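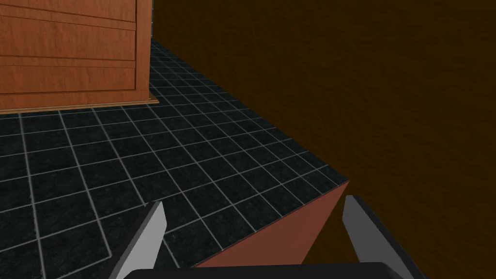
Thursday, just after lunch. I've been going back and forth all week on the finish for the Tremotby sideboard, and I want to get my thinking down before I open another can of anything. The client wants it warm, and she used the word "honey" three times on the phone, which to me means shellac, though I know Abelardo will argue for the oil again. What I keep coming back to is that orange-brown with the grain running sideways across the front, and the corner post a little darker than the panels beside it. I love that small step in tone! It makes the post look like it's doing some work. So the plan is amber shellac all over, and then one extra coat on the posts only.

Mixed the first batch this morning from the Detska flakes, 200 grams into a little over a liter of alcohol, and it went together nicely apart from a few stubborn lumps at the bottom of the jar (my own fault, I got talking and forgot to shake it). Strained it twice through an old pillowcase. If anyone needs the pillowcase, it's stiff as a board now and hanging by the sink.

Test boards: four cherry, two maple. The maple drinks it up unevenly and goes blotchy near the knots, so I'd want a thin wash coat first if we ever take on a maple job. The cherry is lovely. I sanded between coats with 200 grit, which was too rough on the second pass and left scratches I could see from the door, so please go finer than I did.

Abelardo Cabrera came by around three with coffee and his usual opinions. He thinks the base trim should stay lighter than the rest, and I have to admit I'm coming around to it, having spent a good ten minutes holding scraps up to the window with him. We also got onto the Restrepo table, which still has that cloudy ring on the top, and he wants to try rubbing it out with alcohol on a pad before we strip anything. Fine by me, as long as he starts on the underside.

Still to do: second jar of shellac, label both jars with the month (September, for whoever finds them in the spring), call Grarkmont about the hinges. They quoted $2,000 for the full set in brass and I nearly dropped the phone.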